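Bringing Home a Second Cat: Your Questions Answered
Hermans Cat Care, Grindason branch
Updated September 2021

We get more mail on this subject than on any other, and we love it! Adding a second cat is one of the nicest things you can do for a household, and it goes so much better when you take it slowly. These are the questions that come in over and over, with the answers we give at the front desk.

How do I know if my cat even wants company?

You can't know for sure, but you can make a good guess. A cat who grew up with littermates, or who watches the neighbor's cat through the window without puffing up or growling, is a promising sign. A cat who has lived alone for ten years and hisses at the sight of a tail through the glass may be perfectly happy as an only cat. Age and energy count for a lot. A bouncy kitten can wear out a senior in one afternoon, while two young adults will often chase each other up and down the hall and then sleep in the same patch of sun.

If your cat has been sick lately, or if you've just moved, wait. Give it a couple of months and ask yourself again.

Should I get a male or a female?

People worry about this one a lot, and we would put it fairly low on the list. Once both cats are spayed or neutered, personality matters much more. Ask the shelter or foster home how the cat you like behaves with other cats. Foster homes are wonderful for this, as they see the animal at breakfast, at bedtime and when the vacuum comes out.

Where should the new cat stay at first?

In a room with a door that closes. A spare bedroom is lovely, and a bathroom will do fine if it's warm and quiet. Set it up before you pick the cat up, so you're not rushing in and out with bowls while a frightened animal is trying to get under the tub.

What goes in that room?

Litter box in one corner, food and water in the opposite one. Something to scratch. A place to hide (a cardboard box on its side with a towel in it is hard to beat). A high spot if you can manage it, even just a cleared shelf. Leave a T-shirt you've worn on the bed or the floor, and don't wash it first!

I need something to hold all the stuff. What do you suggest?

Two cats come with a surprising amount of gear: brushes, wands, spare blankets, the good towels, the bad towels. A big open fabric bin is my favorite. It's soft on claws, it wipes down, and the whole lot can be moved from room to room in one go. Check it for sleeping cats before you drop anything in.

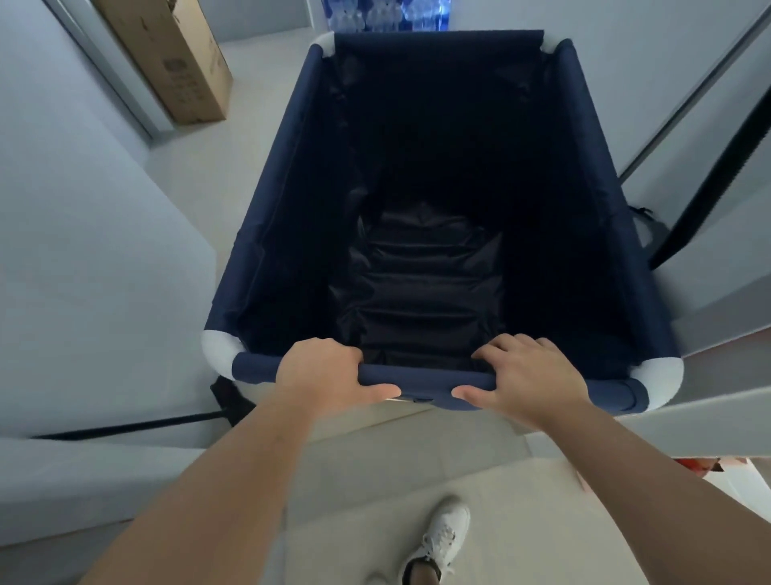

How long do I keep them apart?

Longer than you want to. A week is quick, two weeks is common, and a month is nothing to be ashamed of. Go by the cats and leave the calendar alone. You're looking for a newcomer who eats well, uses the box, and comes out to greet you, and a resident who walks past the closed door without stopping to growl at it.

One of our readers in Skemer brought a shy gray tabby home in February and kept the door closed for seven weeks. Those cats now share a windowsill. It was worth every day.

What is scent swapping, and do I really have to do it?

Please do, it's easy and kind of fun. Cats know each other by smell long before they care what the other one looks like. Rub a clean sock gently along one cat's cheeks, then leave it near the other cat's food bowl. Do the same the other way around. Trade blankets every day or so. After a few days, let the cats trade rooms for an hour while they're still out of each other's sight. You'll see a great deal of sniffing.

If a cat hisses at the sock, that's okay. Move it farther from the bowl and try again tomorrow.

How should the first meeting go?

Short and boring is perfect. Feed both cats on their own sides of the closed door for a few days, moving the bowls closer each time. When they'll eat right up against it, open the door a crack, or put up a tall baby gate with a sheet over it and lift the bottom edge of the sheet a little. Keep treats in your pocket. End the visit while everybody is still relaxed, even if that means it lasted under a minute.

They hissed! Did I ruin it?

Not at all. Hissing is how one cat tells another to back up, and a cat who hisses and then gets the space she asked for is learning that the newcomer listens. A swat with the claws in is much the same message. Staring is the thing to watch for. If one cat freezes and locks eyes, with ears flat and body low, slide a piece of cardboard between them and call it a day. Never reach in with your hands.

How many litter boxes do I need?

One per cat plus one extra, so three boxes for two cats. Spread them out. Three boxes lined up along the same wall count as one box to a cat who is being blocked at the doorway. We know three sounds like a lot in a small apartment, and we've seen them tucked behind sofas, under desks and in the bottom of a closet with the door taken off.

Can they share bowls?

Give each cat their own, and put the bowls where neither has to turn their back on the other. Water bowls can be shared later on, but having two is still handy. Many cats drink more when there's a bowl away from the food.

If one of your cats is a gulper, feed in separate rooms with the doors closed and pick up leftovers after 20 minutes. It takes a week to become a habit and it saves so much bother, especially if one of them is on a special diet.

My older cat has started hiding. What now?

First, think about what has changed for her. Has she lost her chair? Is the newcomer sitting in the hall she uses to get to the box? Give her back something that was hers. Close the bedroom door at night so she gets you to herself, or put her bed up on something the kitten can't climb yet. Soft, familiar fabric is a comfort, so keep her old blanket in use even if it looks terrible.

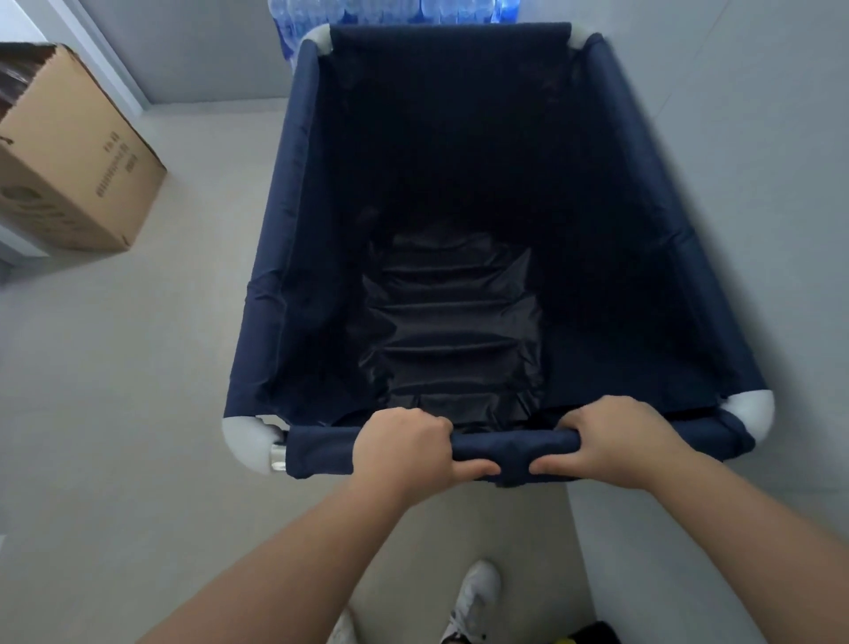 Some cats perk up with extra play, too. Try a wand toy in a closed room, only her and you, for ten minutes before dinner. If she stops eating, or you see her straining in the litter box, call your vet the same day. Don't put that down to nerves.

Do calming diffusers work?

Some people swear by them and some see no difference. We're fans of trying one, so long as you keep up the slow introduction as well. Plug it in a day or two ahead, in the room where the cats will spend the most time, and don't hide it behind the couch.

How much will a second cat cost me?

Plan for your food and litter bills to nearly double. The vet side varies a great deal by town. At our branch the starter package for a new adult cat, with the exam, basic shots and a microchip, comes to $410. Call around before adoption day and ask what's included.

Is there anyone I can talk to while we're going through this?

Yes! Our free message board, Hivia, has 3,000 members, and lots of them have been exactly where you are. Post your floor plan, tell us where the boxes are, and be ready for plenty of opinions. You can also leave a question for us at the front desk, and we'll add the good ones to this page.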